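Folthorpe Lab Reports Simulation Method for Assembly Robots

July 1, 2019 — Researchers at Folthorpe have released Elulus, a method for training robot arms on assembly tasks entirely in simulation.

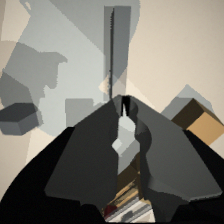
The method varies lighting and part placement between runs. The team logged 2491 simulated trials over 18 task layouts. 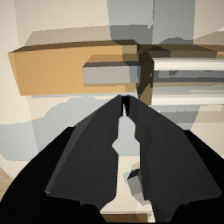

Lihua Ren said the results were encouraging but that contact between small parts — a known weak point of simulators — still needed study.

Tests on physical arms will begin at Cistolitz later in July.

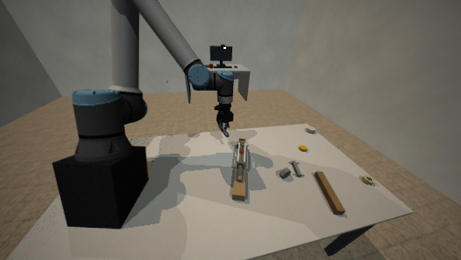

Availability

The task files may be requested from the Folthorpe lab.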